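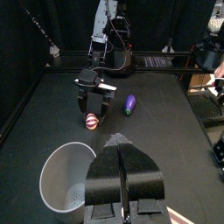
Home News Products Support Contact

Wetow to open second parts counter in Biltville

Biltville, Dec 15, 2024. Household goods supplier Wetow will open a second spare parts counter in January, at the Pevidex building on Tamuno Road. The counter will stock 171 lines, mostly seals, hinges and replacement lids, and will be staffed by a team of five.

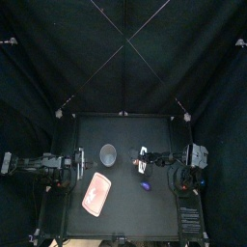 Orders placed before 11 am can be collected the same day. Delivery charges stay as they are. Trade customers keep their existing account numbers and do not need to register again.

Wetow has traded in the town for 13 years. The first counter will keep its current opening hours.

Press enquiries: Wetow press office, Biltville.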